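Night ferry between Altenbridge and Skurnport to stop for repairs in August

The night ferry between Altenbridge and Skurnport will not sail for most of August, the operator Tralport has announced. The ship must go to the dry dock for repair of one of its two engines, and the company did not find another ship with enough cabins.

The ferry leaves Altenbridge at 9 p.m. and arrives in Skurnport at 6 in the morning. It has 181 cabins and in summer it is usually full, mostly with families who travel to the coast for school holidays. According to Tralport, 2690 passengers have already paid for a trip in the weeks when the ship will be away.

These passengers can choose between three options. They can get all the money back, they can move the trip to September without extra cost, or they can take the day ferry, which is smaller and has no cabins. Who takes the day ferry will receive back 78 euros per cabin. The company says it will write to everyone by e-mail, and there is no need to call.

The day ferry will make one more trip each day during the repair. It will leave Altenbridge at 7 a.m. and again at 4 p.m. Cars can be taken on both trips, but trucks only on the later one.

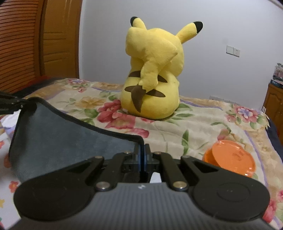 Hotels in Skurnport expect that many guests will now arrive late in the evening and not in the morning. The guest house Pētersons, near the harbor, said it will keep its front desk open until 1 a.m. while the night ferry is not sailing. It has also received questions from families who need one night more, as they had planned to sleep on the ship. Most of its rooms for August were already taken before the news.

The town of Skurnport has asked the bus company to add a late bus from the harbor to the railway station. At present the last bus leaves at 10:15 p.m., before the second day ferry comes in. An answer is expected before the end of July. Until then the town advises travelers to order a taxi in advance -- there are few of them in the evening.

The engine problem was found in spring during a regular check. Tralport first wanted to wait with the repair until winter, but the inspectors gave permission to sail only until the end of July. The company says that passengers were not in danger, and that the ship can sail safely with one engine at lower speed.

The work in the dry dock should take 30 days. During the same time the kitchen and the ventilation on the lower deck will be renewed, work that was planned for next year. Tickets for the night ferry in September are on sale, and the prices stay the same as before.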